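Computer tower (desktop case)

A computer tower is an upright case that holds the main parts of a desktop computer. It keeps the parts in fixed positions, protects them from knocks and dust, and guides air past the components that give off heat. The word is used both for the empty case and for the complete machine inside it. Towers are usually sorted by height into full, mid and mini sizes, although makers do not agree on where one size ends and the next begins.

History

Early desktop computers were mostly flat boxes with the monitor standing on top. As people began to stand these boxes on end beside or under the desk, makers started to sell cases meant to be used that way. Office suppliers often sold the same chassis in both forms, with rubber feet on two faces and a badge that could be turned round.

Construction

Most towers have a chassis of folded steel sheet, covered by outer panels of painted steel or plastic. The motherboard is screwed to raised mounts on a fixed tray so that its underside does not touch the metal. The power supply sits in a corner at the rear, either at the top or at the bottom. Hard disks and optical drives go into bays near the front.

Older cases held every drive with screws. Many later ones use clips or sliding brackets, often in a bright colour — blue and green are both common — to show which parts are meant to be handled by the owner. Andel and Fabbri, two suppliers to schools and small offices, both used this arrangement, and brackets from one range do not always fit the other.

Opening and servicing

Servicing normally starts with the removal of one side panel. The machine is shut down, unplugged and laid on its side, with the open face upwards, so that cards and memory can be pressed straight down into their slots. 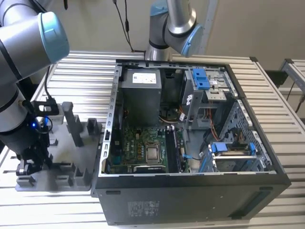
Cable layout has a large effect on how easy a tower is to work on. Power leads and data cables have to cross from one part of the case to another, and in an office machine they are seldom tied back. Orange, yellow, red and black wires looping across the middle towards the drive bays, as in the open tower shown, have to be moved aside before some parts can be reached. Ilango Rai's workshop notes for the Pirnness repair scheme advise drawing the cable route on paper before anything is unplugged.

Disposal and reuse

Towers are among the easier computers to repair, as most parts can be changed with one screwdriver. The Pirnness scheme took in 213 of them in its first year. Empty cases are generally sent for scrap metal, with the plastic fronts removed first.

See also: Motherboard; Power supply unit; Drive bay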